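Cliltden — site de Sison
Compte rendu de la réunion « Assistance robotisée en office »
Octobre, salle du premier, 14 h 10 à 16 h 05

Présentes pour l'équipe des offices : Consolacion Talavera, deux collègues du matin, une du soir. Pour le projet Grornix : Geum-ok Jin et un technicien de chez Grirner, par téléphone. La direction des services s'est excusée à 14 h et a demandé qu'on lui transmette les conclusions. Il n'y en a guère, on le verra.
Secrétaire de séance : la collègue du soir.

1. Approbation du compte rendu précédent

Approuvé avec une correction. La phrase « l'équipe se réjouit de l'arrivée du robot » est remplacée par « l'équipe a été informée de l'arrivée du robot ». Mme Talavera demande que les projets de compte rendu circulent désormais avant d'être mis en ligne.

2. Où en est le projet

Mme Jin rappelle le périmètre : préparation des petits-déjeuners et remise en ordre des plans de travail dans les offices d'étage. Depuis la dernière réunion, le travail s'est fait entièrement en simulation. Elle annonce 3 544 essais, toutes tâches confondues, et présente une courbe qui monte.

Question du matin : qu'est-ce qu'un essai ? Réponse : une tentative, du départ du robot jusqu'à la réussite ou à l'abandon. Saisir un couvert compte pour un essai, rapporter un bol aussi. On demande combien de ces essais correspondent à un petit-déjeuner complet, du placard au plateau. Mme Jin en compte 435. Le taux de réussite sur ceux-là ne figure pas sur la courbe. Elle s'engage à le fournir séparément.

Mme Talavera note que la courbe additionne donc des choses qui n'ont pas le même poids, et qu'une montée obtenue sur les bols ne dit rien du reste. Le technicien de Grirner répond que c'est une pratique courante. On lui fait remarquer que cela ne répond pas à la question.

3. La cuisine de simulation

Projection d'une vue tirée du simulateur. Discussion assez longue, résumée ci-dessous.
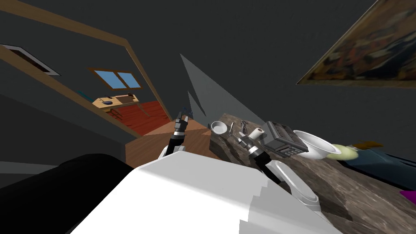
Vue du simulateur Grornix : les deux bras du robot, le plan de travail et le grille-pain.

Première remarque, d'une collègue du matin : le plan de travail est celui d'un particulier. Du veinage, des bols, un tableau au mur. Dans nos offices il y a des bacs, des chariots, des étiquettes de régime et trois personnes qui passent derrière vous. Mme Jin reconnaît que le décor est générique. Le simulateur en génère beaucoup et les offices de Sison n'ont pas encore été relevés. Le relevé était prévu au budget de l'année ; elle ne sait pas s'il y est toujours.

Deuxième remarque : l'encombrement. La largeur du corps blanc en bas de la vue a fait réagir tout le monde. L'office du deuxième laisse passer un chariot et une personne de profil. Si le robot stationne devant le plan, où va celle qui prépare les plateaux ? Le technicien indique que la machine peut se retirer quand quelqu'un s'approche. On lui demande où. Il se renseigne.

Troisième remarque, sur les pinces. Celle de droite est tout près d'un objet en forme de rouleau, posé près du grille-pain. Mme Talavera voudrait savoir avec quelle force elle serre, et ce que cela donne sur une biscotte, un yaourt entamé ou un gobelet à bec. Mme Jin explique que les objets simulés ont une masse et un frottement, mais que la déformation des aliments est mal rendue. Elle l'a dit sans détour et on lui en sait gré. Reste que le support remis à la direction parle de « manipulation d'aliments validée ». Le mot « validée » est à retirer, Mme Jin est d'accord.

Sur le grille-pain lui-même : aucun scénario d'utilisation n'a été simulé, il sert seulement d'obstacle à contourner. Chez nous c'est pourtant l'appareil qui occupe le plus les matins, et celui qui déclenche l'alarme.

4. Ce que cela change pour l'équipe

Point ajouté à la demande des offices, il n'était pas à l'ordre du jour envoyé par la direction.

Mme Talavera lit une note. Le projet prévoit cinq postes « accompagnés ». Elle a cherché dans les documents ce que fait une personne accompagnée par un robot et a trouvé ceci : surveiller, débloquer, nettoyer les pinces, signaler les erreurs sur la tablette. Aucune de ces tâches n'est dans nos fiches de poste et aucune n'a de temps prévu. Les temps de préparation, eux, sont déjà réduits dans le planning provisoire.

Mme Jin n'a pas la main sur le planning et l'ignorait. Elle trouve la chose prématurée — le mot est d'elle et elle accepte qu'il soit noté.

La collègue du soir (la secrétaire, qui parle ici en son nom) demande qui répond d'un plateau mal composé. Aujourd'hui c'est la personne qui signe. Si le robot pose le mauvais bol et qu'on signe quand même parce qu'il est 7 h 20, on est responsable d'un geste qu'on n'a pas fait. Pas de réponse en séance.

Une collègue du matin ne veut pas que le compte rendu laisse croire à un refus de principe. Porter les piles de vaisselle, se baisser au placard du bas cent fois, elle céderait cela volontiers. Elle constate que la démonstration porte sur le dessus du plan, à hauteur de main, là où personne n'a mal au dos. Mme Jin répond que les placards bas sont difficiles pour la machine. Pour nous aussi, a-t-on répondu.

5. Essai sur site

La direction souhaite une semaine d'essai dans l'office du deuxième. L'équipe n'y est pas favorable en l'état et pose les conditions suivantes :

- relevé de l'office réel et passage en simulation avec ces mesures ;
- taux de réussite sur les petits-déjeuners complets, communiqué avant la date ;
- effectif inchangé pendant l'essai, planning provisoire retiré ;
- arrêt d'urgence accessible des deux côtés du plan, et essayé devant nous ;
- règle écrite sur la signature des plateaux.

Mme Jin soutient les deux premières et transmettra les autres. Grirner fait savoir que l'arrêt d'urgence est de série. L'équipe maintient « essayé devant nous ».

6. Suites

Mme Jin : chiffres séparés, correction du support, question du relevé.
Grirner : position de retrait de la machine, force de serrage.
Mme Talavera : copie de la note au point 4 à la direction, avec demande de réponse écrite.

Prochaine réunion en novembre, de préférence à 14 h 30 pour que le matin ait le temps de déjeuner. L'équipe demande que la direction y soit.

Fin de séance à 16 h 05.

5 commentaires · Partager

Documents liés
Planning provisoire des offices, version de travail
Projet Grornix : support de présentation à la direction
Compte rendu de septembre : chariots et ascenseur de service
Fiche de poste « agent d'office », matin et soir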